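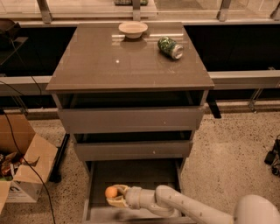

Right, week three of trying to learn Polish before May and I have thoughts. Thread, sorry in advance

The alphabet is fine. The alphabet lulled me. Then you get to numbers and it all goes wrong, one cat is a cat, two cats is a different word and five cats is ANOTHER different word. Who did this

My teacher is called Celina Żak and she's brilliant, very patient, teaches on Monday nights above the library in Cullwood. There are 12 of us on the register and usually 6 by the second half (the pub is directly opposite)

Last week I told the whole class, with real confidence, that I am a pear. I was going for "I have a pear". Celina just nodded and wrote it on the board

Did my homework on the bus today, muttering. A woman across the aisle corrected my ending on "sister" and then got off at the next stop. Thank you, whoever you are!!

Things I can now do: order soup, say it's raining, ask where the station is. Things I can't do: understand a single word of the reply about the station

Someone asked about apps. I've got a 21 day streak on one and it mostly wants me to say the elephant is drinking milk. I've yet to need this but I'm ready

Next lesson is past tense. My cousin's wedding is in May and I've promised her mum a full conversation, so if anyone has a good podcast for slow listeners please send it over, the slower the better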